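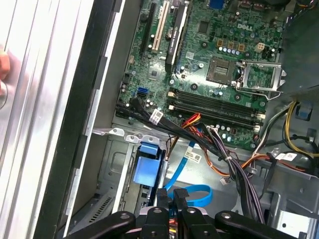 Placa Dell con el zócalo vacío y la palanca de retención abierta.

Domingo, 15 de agosto de 2021

Tarde larga en el taller, con las ventanas abiertas y un calor de los que quitan las ganas, pero contenta con lo avanzado. Seguí comparando las dos pastas térmicas que nos quedan, la Brilura y la Sendetti (de la primera hay poquísima, ojo, no la gastéis en pruebas tontas). Con la Brilura el equipo de Abla se quedó en unos 40 grados en reposo, y con la otra subía un poco más, aunque yo creo que me pasé de cantidad y tengo que repetirlo con calma.

Para quitar los restos viejos, alcohol y filtros de café, como decía siempre Paloma. Los bastoncillos sueltan pelusa y luego me paso media tarde soplando. Tres pasadas, dejar secar y montar.

Doaa, te dejé el disipador etiquetado 3428 en la balda de arriba, ¡no lo mezcles con los de Fosmont, que se parecen muchísimo! Le falta un tornillo, a ver si Jucélia tiene alguno suelto en su caja.

Pendiente para septiembre: pedir más pasta y volver a medir la Sendetti con menos cantidad.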